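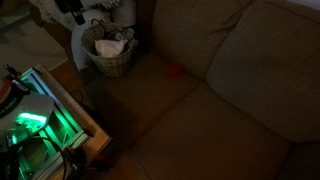 Ticket: home internet drops out every evening, comes back by itself
Opened by: Leokadia Wilczyńska
Status: open, waiting on customer

Hi again, it's me with the Plonditness modem. Urmila on the phone asked me to write everything down in one spot so I'm not telling the story from scratch each time I ring, so this is my go at it (sorry, I do ramble).

We've been on the 500 plan since March and the first few weeks were great. Then the evenings went funny. The wifi stays connected on my phone, full bars and all, but nothing loads. The light on the modem goes from white to amber, sits there for a couple of minutes, then goes white again and everyone in the house stops yelling. Mornings are fine. I work from the lounge most days and never lose a call before dinner.

What I've tried so far:

Turned it off at the wall and on again. Many, many times.

Swapped the cable between the wall box and the modem for the spare one. No change that night, or the next.

Factory reset, with Akash Kanaujia from your chat team walking me through it. That gave us two good nights and I got my hopes up! Then it dropped in the middle of the footy.

Moved the modem off the bookshelf and away from the cordless phone. Same thing.

Plugged the laptop straight in with a cable – it dropped at the same moment as the wifi, so I'm pretty sure it isn't the wifi.

I also found the log page, which I was quite proud of. It had 1,106 lines and I understood maybe three of them. The same one keeps coming up around the dropouts: "WAN link down, retry 2". I've copied the lot into a text file and attached it.

Reply from Umesh Agarwal, May 2022
Thanks Leokadia, that log is really useful. The link is going down on our side of the modem, so please don't do any more resets. I've booked a line test to run overnight. Could you tell me if anything big switches on when it drops, like a heater or a pump?

Me again. Hmm, the heater in the hall is on a timer and it does come on in the evening. I'll leave it off tonight and tomorrow, put on a jumper, and write down the times of any dropouts. Do you want the modem left in its new spot, or back on the shelf?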